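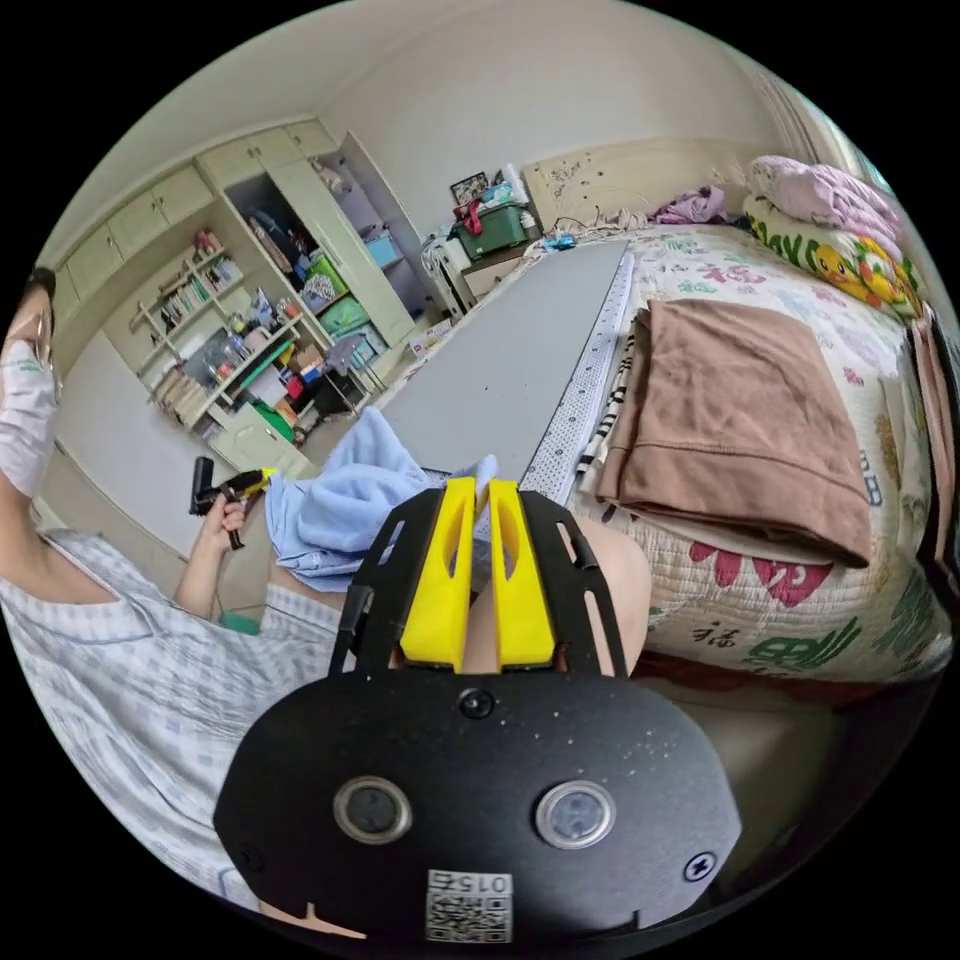 4.2 Changes in the working day

Most of what the workers at Kelik told us about automation had little to do with the machines that were supposed to arrive later. It had to do with the handles they already held. Before the change, a worker sorted and folded by hand and was paid by the finished batch. After it, the same person did the same folding through a pair of gripper tools, and was paid by the hour. The work is done at home, in rooms that go on being lived in. In Figure 3 the cloth is handled beside a long gray board laid lengthwise on a bed, with a flowered quilt under it and a wardrobe of clothes behind. Workers said that setting up such a place took time that did not appear on their sheets. Several did it twice a day, because the bed was needed at night and again for an afternoon rest.

Figure 3. Cloth work with hand-held grippers in a home workplace. The tool in front has two yellow fingers and carries the number 0154.

The tools changed the pace first. Fingers can feel an edge and correct for it, and a worker with long practice does this without looking. With the grippers she has to look. The logs kept by Isari cover 754 completed tasks, of which 518 were done by people who had folded for a living before. These workers were slower than the newcomers in their first week and complained more about the tools. By September the gap had closed, but the complaints about sore wrists had not stopped. One woman with 11 years in a laundry told us she had been "taught to fold like a beginner."

The second change was in who gave instructions. At the old site at Urkley, a shift lead walked the floor and could be argued with. Home workers received a written list and a message if a task was sent back. Majdi Awad, who handled returned tasks for Hashemi, said the reasons given were often too short to be of use, and that he usually ended up phoning. Workers valued these calls. Two of them kept his number on the wall.

Pay by the hour was widely preferred. It took away the push to hurry, and it made a bad day cost less. It also meant that skill no longer earned anything extra, and this was raised in all 4 group interviews. Kelechi Odukoya carried out the interviews and coded the answers. Views on job loss were mixed. Younger workers tended to treat the work as temporary, while older ones asked what would be left for them once the folding could be done without a person holding the tool. We return to this question in Section 5.

Working paper, version of 19 Mar 2021 | Contact the authors | All rights reserved | Back to top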